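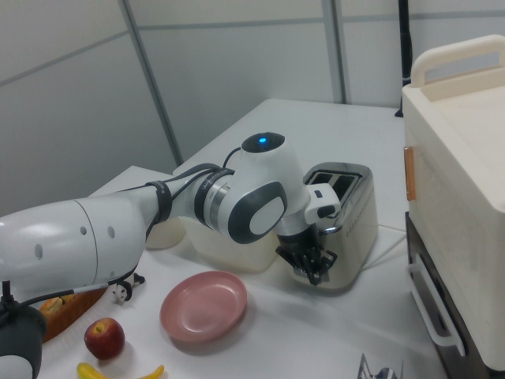 Cable dressing on the Boneo arm, kitchen bench cell. Raised by Fatima Baloyi, assigned to Yannick Deschamps, priority 2. The site rule says any external cable has to be tied to the link it runs along and has to leave slack at every joint. On the forearm the black cable is held down with a group of black straps, so the first half is covered. Slack at the joints still needs checking through full travel.

Comment, Yannick, 9:40 am
Ran the wrist through its range at reduced speed with the gripper over the toaster. Cable went tight near the end of travel. No fault logged. Cycle counter reads 2,233.

Comment, Virgil Barbu
The checklist calls for a strap inspection every 1,000 cycles. Last sign-off I can find is from the first one. Please do the overdue one before changing anything, and write it up separately.

Comment, Yannick, 1:15 pm
Inspection done, no wear on the jacket. Moved the last strap back 5 cm and repeated the test. Cable stays loose to both limits now.

Comment, Fatima
Thanks. Does the toaster's power cord come under the same rule? It trails across the table.

Comment, Virgil
No, that's the bench cord rule. Keep it behind the work area and unplug it before anyone reaches in. Open a new ticket if it needs a clip.

Status: resolved. Next strap check due at 3,233.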